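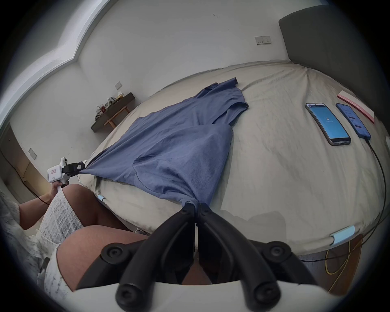 Page last updated: January 28, 2025

Plendby finally has its new air monitors running, and I've been refreshing the readings page way more than I should! The city switched on 10 of them last week, most along Gumede Avenue and the truck route out to Plirovdale (if you've ever biked that stretch at rush hour, you know why).

The sensors come from a company called Viradik and measure fine particles every hour. My neighborhood scored 51 on the air quality index this morning and 52 by lunch, so just barely into the "moderate" range. I was expecting worse.

The push for monitors got going in December, when a petition with 2,165 signatures landed at city hall. I signed it and then forgot all about it, to be fair. Next up is a vote on whether to limit idling near schools, and I'll post the date here once the city sets one.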